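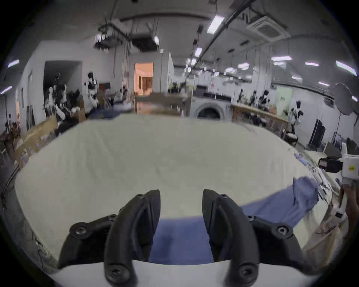 Flesalis fitted sheet, double - 7 weeks in

Quick one as I'm meant to be out the door. Bought two of these in May from the Lirnden website, £37 each, after the old ones went through at the corners.

Good bits first. Soft from the first wash, no stiff papery feel. Corners are deep enough for our mattress and the elastic hasn't let go yet. Washes fine at 40, dries on the airer overnight if the window's open.

Creases though. My word. Looks slept in five minutes after you've made the bed. The packet says "easy care" - well, easy if you don't mind wrinkles. I tried pulling it off the line damp and stretching it straight on, helped a bit. Ironing a fitted sheet is not happening in this house.

Colour is the other thing. Pale shades, so they show everything, biro included. And the bed is where it all gets dumped here, phone, keys, post, game controller, whatever needs folding. 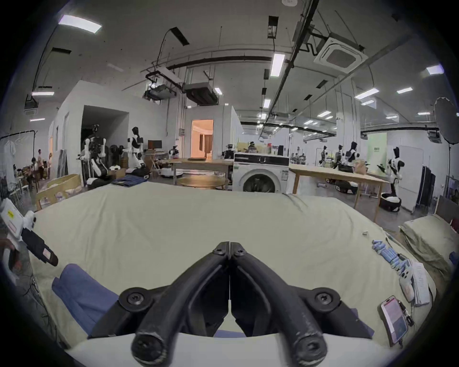 Jeans are the worst for it, new dark ones espcially. Keep them off till they've had a wash or two.

Delivery was slow, came in a huge box for what it was. Emailed to ask about matching pillowcases and got a Jarlath Rafferty who answered same afternoon, very decent. They don't do them seperately. Pity.

Had a Grandusik one before, thicker, less creasing, but it bobbled. Would still pick this for summer.

4 out of 5. Loses one for the creases.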